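Re: [neighbors] Friday potluck / table linens??
From: Inès Rolland

Hi all,

Quick reply before I run, sorry for the fragments.

> On Friday someone from the Fedden side wrote:
> Are we still doing the December birthdays together, and if so who has
> tablecloths? The paper ones from last year tore before the food was
> even out. Also is the Pamo Street hall booked or are we in somebody's
> living room again? I can bring folding chairs but need to know by
> noon. And please can we settle the cake question, my kids keep asking.

Yes still on. Hall is NOT booked — they wanted a deposit and the heating is off till January anyway. So living room. Fine by me, warmer, and the kitchen is right there.

Tablecloths: please no more paper. The ones from Zillino are wipeable and they fold down to nothing. I got 2. If you want your own get the longer size, the short one won't hang over the ends. Iron on low thru a tea towel or leave the creases, who cares.

Cake. Charpentier will do one big sheet cake, half lemon half chocolate, no nuts. They need the order by Wednesday close. I said 5 names on top, so if your kid has a December birthday and you have NOT written to me, write to me tonight. Spelling too pls, last year was embarassing.

Chairs — yes bring them. Leave them in the hallway at number 102, door code same as before. Not the stairs, the downstairs people were nice about it once.

Still missing:
plates (real ones, mixed is fine)
something hot without meat
a big pot for cider
someone to stay after and help me put the furniture back

Start at 4, kids eat first, grownups whenever. Parking is bad after 3 so walk if you can. Presents stay at home, we agreed on that, a card is plenty.

Re the music, I don't mind whose list it is as long as it isn't the same song over and over. You know the one.

Will send the final list once I hear back about the pot.

Inès
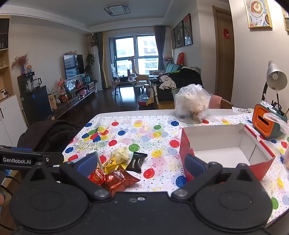 Birthday cloth, balloons and streamers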